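Section 4: Planning the Work Area and Ordering Equipment

4.1 Before you order

This section is for the person who holds the budget for a Voto arm installation. Complete it before a purchase order is raised. Orders received by Lauritsen after 4th October will be delivered in the following financial year.

1. Measure the place where the arm will stand. Allow a clear floor area of at least 100 cm by 100 cm for the base and its platform.

2. Measure the height of the surface on which items will be handled. The standard mount suits surfaces up to 62 cm above the platform. For higher surfaces, order the raised mount (Rirnley pattern).

3. List every item the arm is expected to lift, with its shape and its full weight. Bottles must be weighed full.

4. Note any shelves, brackets, pipes or tanks within reach of the elbow and wrist. Mark them on the site plan supplied with the quotation form.

Note: Purchasers often plan for the gripper alone. The elbow and upper link need clear space of their own, including the space behind the arm.

4.2 Choosing the work surface

Existing furniture and appliances may be used as a work surface if they are level and do not move when pressed by hand. A separate bench need not be included in the budget in such cases. Lids and control panels must remain within reach of the user, and their positions should be shown on the site plan.

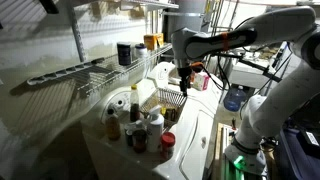 Figure 4. Arm beside a white appliance top, with the gripper over the rim of a wire basket.

5. Decide which containers will be used for sorting. Wire baskets are acceptable where the bars are closely spaced. Budget for one spare basket for each work surface.

6. Choose the gripper fingers. Narrow fingers are supplied as standard and are suited to baskets and grouped bottles. Wide fingers are ordered separately.

7. Plan the cable route. Allow 300 cm of cable between the base and the control unit, or 360 cm where the route must pass round a doorway.

Caution: Cables hanging from the forearm must have enough slack for the full turn of the wrist, but must not be able to catch on containers or shelf edges. Include straps and cable clips in the order.

Caution: Do not store water containers or bins between the base and the work surface while the arm is powered.

4.3 Costs to include

The quotation covers the arm, the standard mount and one gripper. The following are charged separately and should be entered on the form:

- platform and rails
- raised mount, if required
- additional fingers and baskets
- site visit and first set-up
- yearly inspection, due each June

Sites using the Gradlow service plan should leave the inspection line blank.

8. Send the completed form and site plan to the Lauritsen sales office. Retain a copy of both for use with Section 5.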